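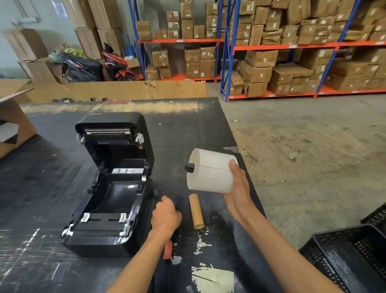
Running a mail-order seed business from Hestby

The owner of Paltton Seeds has been selling vegetable and flower seed by mail for 31 years, the last five of them from a former feed store on the edge of Hestby. Customers know the company by its catalog, which still goes out on paper every winter. We talked in the packing room on a slow afternoon.

The business began with beans. "My aunt grew a pole bean that you couldn't buy anywhere," the owner said. "I put a small ad in a gardening newsletter and sold out in a week. I had no idea what postage would cost, so I lost money on every envelope."

Beans are still the best seller, followed by lettuce and winter squash. Most of the seed comes from growers under contract, and the rest is raised on four acres behind the building. Tomatoes have become harder to plan for. A variety that gets mentioned in a magazine can be gone by the end of the month, and it takes a full season to grow more seed.

"People ask why I don't just buy it in," the owner said. "I could. Then I'd be selling what everybody else sells."

Every lot is tested for germination before it is packed. Seeds are laid out on damp paper, rolled up and kept warm, then counted after a set number of days. Lots that do poorly are dropped from the catalog, even popular ones. Last year that happened to an onion called Espiritu, and the complaints went on into April.

"I got letters. One woman said she'd take the bad seed anyway and sow it thick. I told her no, and she ordered leeks."

Packets used to be filled with a teaspoon and stamped by hand. Now each one gets a printed label with the variety, the lot and the year it was packed for. Orders are tracked in a program called Kistex, which the owner describes as slow but hard to break. The busiest stretch runs from January through early spring, when three part-time packers come in.

Asked what new gardeners get wrong, the owner mentioned depth first. "They bury lettuce. It wants light. Press it in and leave it alone." Old seed is the other common problem. Onion and parsnip seed should be bought fresh each year, while tomato seed kept cool and dry will often last several.

There are no plans to expand. A neighbor has offered to rent out another field, but it floods, and the owner would sooner fix the irrigation on the ground already in use. The next catalog will have a longer section on peas and a new squash from a grower in the next county. The pole bean will be on page one, where it has always been.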